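**Garden waste and the Mamham allotments - is it worth paying for a skip?**

**plumstone_jen**
Evening all. I've just taken on a full plot at the Holley Lane end and I'm already drowning in bramble and old carpet (why do people lay carpet, and then let it get eaten by couch grass?). The site rules say no bonfires until November, the tip wants a booking for every visit, and my car is a small one with a dog in it. A skip has been quoted at £228 including the permit for the lane. Has anyone gone halves on one, or is there some kinder way of doing this that I've not thought of?

**oldrunnerbean**
Welcome, Jen! You've picked a lovely end of the site, it gets the sun right through to teatime. Please don't spend £228 on a skip. I cleared mine over a winter with nothing but loppers and patience. Stack the bramble at the bottom of the plot, let it dry, and it goes down to almost nothing. The carpet is another matter and has to go to the tip, I'm afraid, in strips, rolled tight and tied with string.

**marrow_and_sons**
I'm going to disagree with the bean on this one, with great affection. A bramble pile left all winter roots at every tip that touches the soil, and by April you've got 22 new plants and a hedge. Ask me how I know. I'd say get the skip, share it with the two plots either side, and have it all gone in a weekend. You'll enjoy the place so much more once you can see the ground.

**oldrunnerbean**
Only if you leave the tips touching the soil! Mine sat on pallets.

**tilly_downhill**
Jen, have you thought about the green waste collection? It goes to the Ashworth composting place, and they take bramble quite happily as long as there's no soil on the roots. No carpet, no painted wood, no plant pots. My sister-in-law and I went to their open morning in the spring and I came home quite converted, so forgive me if I go on a bit.
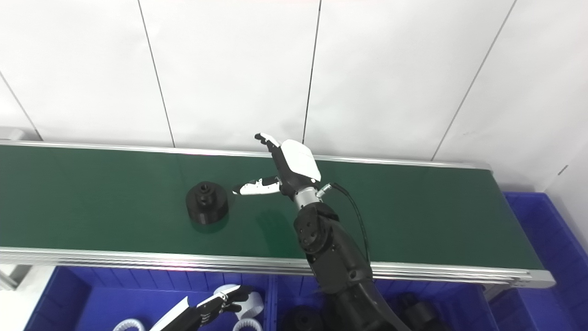

Compost is only ever as good as what goes into it, and the lady who showed us round was very firm on that. One crisp packet can be pulled out, but a bag of chopped-up carpet fibres spoils a whole heap, and then it can't be sold on to growers. She gave each of us a little tub of the finished stuff, lovely and dark, and I put mine round the sweet peas. I'd pictured mud and seagulls everywhere, I must say, so the smooth green belt running along a white tiled wall was quite a surprise - I've had kitchens that looked worse. Anyway, the brown bin costs us £9 a month and I fill it every time.

**marrow_and_sons**
£9 a month for a bin the size of a bucket, though. Jen's got a full plot of bramble, she'd be at it until she retires.

**tilly_downhill**
It's a perfectly good-sized bin if you chop things up small! And you can take extra bags down yourself, they weigh them in at the gate.

**plumstone_jen**
Oh, this is all so helpful, thank you. I didn't know about Ashworth at all. Would they take couch grass, do you think, or is that asking for trouble? I keep reading that it survives everything.

**tilly_downhill**
They took mine, shaken off well. Their heaps get much hotter than ours do at home. I'd ring first, all the same, as the list on the website is a bit out of date.

**greresis_road_gal**
Hello from the other side of the hedge. I'm on the Greresis Road plots and I have a petrol shredder that spends most of its life under a tarpaulin. You're very welcome to borrow it, Jen, for the price of the fuel and a jar of something. Shredded bramble makes a decent path and you won't have to move it more than a few yards. Wear thick gloves, and then another pair over those.

**oldrunnerbean**
Now that is the best answer so far. I withdraw my pallets.

**marrow_and_sons**
Still doesn't sort the carpet.

**plumstone_jen**
It doesn't, no, but I think I can manage the carpet in three or four trips if the dog stays at home. So - shredder for the bramble, brown bags to Ashworth for the couch grass, tip for the rest. Greresis Road gal, I've sent you a message. Do you like damson jam, or is it chutney you're after?

**greresis_road_gal**
Chutney, please, and I'll bring the spare gloves.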